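Automation Projects, Unit 4 – Planning and Budgeting for a Small Robot Cell
Handout for session 7, Wed 12 February
Fosside Technical College

Read before the session and bring a calculator. The worked case is the Storumbridge bench cell, which you met in Unit 2. Figures are in thousands of kroner unless stated.

4.1 What goes in the budget

Students nearly always start with the price of the arms. Start with the task instead. Write down what has to be picked up, how heavy the heaviest item is, how far apart the items lie and how often the job repeats. Reach and payload come out of that list, and the arm comes out of reach and payload.

For Storumbridge the first request was for a single arm. The task list had several jobs where one item must be held while another is moved, so the request was changed to a pair on a shared beam. This raised the purchase price but removed a set of clamps and fixtures.

4.2 The Storumbridge figures

Arms, grippers and controllers: 169
Bench, side panels, rails and mounting: 57
Cabling, spares and tools: 21
Installation and staff training: 65
Total: 312

The arms come to a little over half of the total. If you had budgeted for the arms alone you would have been back asking for the rest before anything moved.

Cabling is the line most often left out. A cable that runs along a moving arm bends all day and has to be treated as a wearing part. Price at least one full spare set per arm, plus ties and clips. Gripper fingers go on the same line – they get changed when the objects change.

4.3 Comparing quotes

Two quotes are in the course folder, from Wouters and Tuva. They are not laid out the same way. Wouters includes delivery and a day on site. Tuva lists both as options on page 2. Put them into one table with the same rows before you compare anything. Leave a row blank if the supplier says nothing, and write to ask. A blank is not a zero.

Check also:
Delivery time from order, in weeks
What the warranty says about wrist joints and grippers
Whether software updates are paid for after the first year
Who pays the return freight

4.4 Timing

The college year closes its accounts in June. Goods must be delivered and signed for by then, so count backwards from that point when you set the order date. Allow time for the bench to be built before the arms are delivered.

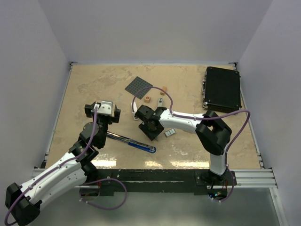

Running costs go in a separate sheet. Do not mix them with the purchase, even when a supplier offers both as one monthly sum. List power, replacement parts, service visits and the staff hours for setting up each new task. Staff hours are usually the largest item here.

Exercise for next time: redo the table in 4.2 for one arm, keeping the same bench. State which lines change and which stay as they are. One page, handed in on paper.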